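Search this wiki Go

Work surface covering

By Inese Žukauskas, updated June

A work surface covering is a sacrificial layer laid over a table to protect it from scratches and impact. Corrugated board, felt and rubber sheet are common. Board is usually replaced when its face tears or its edges lift.

Colored tape may divide the covering into rectangular zones. Shallow open bins are set within or beside the lines.

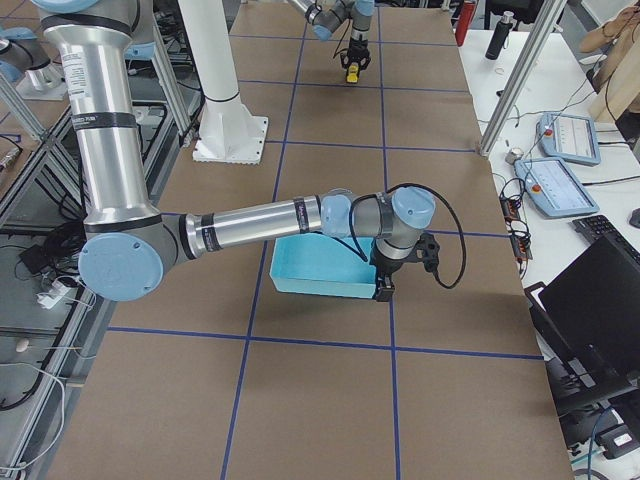 Marking and layout

Dark blue tape contrasts well with brown cardboard. In the Eltthorpe layout, tape is pressed down from the center outward and each zone is 30 cm wide.

Contact | © Rurnico | Back to top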